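Stapler people, one tray or two?
Craft Room & Desk board, page 2 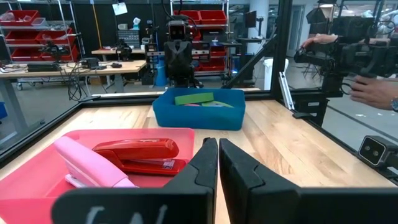 pink one, red one, same tray

Cukgate wrote:
Sorting out the work table this week and I've put both staplers in the shallow pink tray. They overlap a bit but I can grab either one! The blue bin behind is for the foam bits and other small stuff. Now I'm wondering if staplers should get their own spot each... thoughts?

Stallov wrote:
One tray, leave it. Mine have shared since August and the world kept turning.

Macedo wrote:
Disagree. Two staplers piled up means you always pick up the wrong one first. I'd move the pink one to a drawer, and put the staples in with it.

Cukgate wrote:
@Macedo nooo, in a drawer I'd forget I own it. I like that tray because it's low and I can see in. The bin is deeper, stuff sinks.

Macedo wrote:
Then swap them, foam in the tray and staplers in the bin.

Stallov wrote:
Staplers in a bin is awful, you're digging every time. Is that green thing a foam block btw? Where'd you get it?

Cukgate wrote:
Yep, foam! Came in a bag of 21 and I've used most of them. Will try the drawer till Thursday, Macedo, but I'm not promising anything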